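Folside Foods Ltd
Minutes of the seasonal trade meeting, November

Held in the upstairs office, start 9.15

Present: Aicha Ramadan (chair), sales, production, packing, accounts
Apologies: transport

1. Minutes of the last meeting
Agreed with one correction. The price rise on the small chutney jars applies to farm shops only. Delicatessens stay on the old price until the new list goes out.

2. Christmas orders
Sales reported 2586 hampers ordered to date, counting trade and mail order together. Trade is ahead of last year and mail order is level. The large hamper is selling slower than planned and the fruit cake on its own is selling faster. Plirkatow has asked for a second delivery of the cheese biscuit box. Production can do it if the order is confirmed by the end of the week. Sales to get it in writing.

There was some discussion about the cut-off for mail order. Last year we took orders too late and packing had to work two evenings to clear them. Agreed to bring the cut-off forward by three days and put it on the order form and the website. Aicha asked that the phone message be changed at the same time, as it was missed last year.

3. Walnuts
Urbonaitė have written to say the second walnut shipment will be short. Production has enough for the fruit cake but not for the walnut brittle after the first week of December. Options were to buy from another supplier at a higher price, to cut the brittle, or to swap to hazelnuts. Hazelnuts would mean new labels and a new allergen check, and there isn't time. Agreed to buy in enough for trade orders already taken and to close the brittle to new customers. Sales will ring the three shops that usually reorder.

4. Jars and lids
The last pallet of lids had 13 that would not seal. Packing took them out by hand. The supplier has offered a credit — accounts to check it comes off the next invoice. Production would like a spare box of 100 lids kept by the line. Agreed.

5. Out-of-season sales
Aicha went through the monthly figures. Almost all of the profit still comes in the last quarter, and the overdraft in June and July is larger than she would like. Two ideas were put forward.

The first is a summer picnic box for farm shops and campsites, made from lines we already have. Production is happy with this so long as nothing in it needs chilling.

The second is own-label work. Tarnen want a plain oat biscuit under their own name, with a first run of 1000 packets in March.

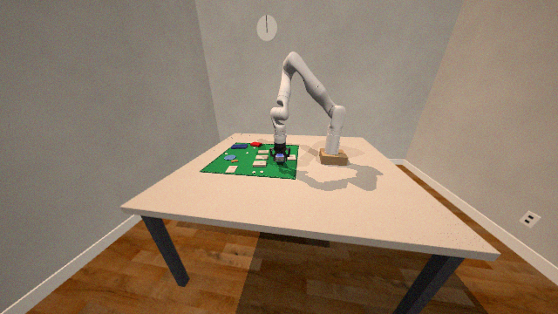 Accounts pointed out that the margin is thin and that Tarnen pay at 60 days. Sales said the run would keep the ovens going in a month when they are mostly off, and that repeat orders were likely. Production asked who would pay for the packaging film if the order stopped after the first run. No one was sure. Agreed to quote on the basis that Tarnen buy the film themselves, and to ask for 30 days.

The picnic box to be costed for the January meeting. Sales to bring two possible box sizes.

6. Any other business
The back door of the packing room is sticking again — production to look at it.
Staff orders for hampers to be handed in to accounts by the same cut-off as mail order. The discount is unchanged.
The shop will close at 1pm on Christmas Eve.

Meeting closed 10.40. Next meeting in January, after the stock count.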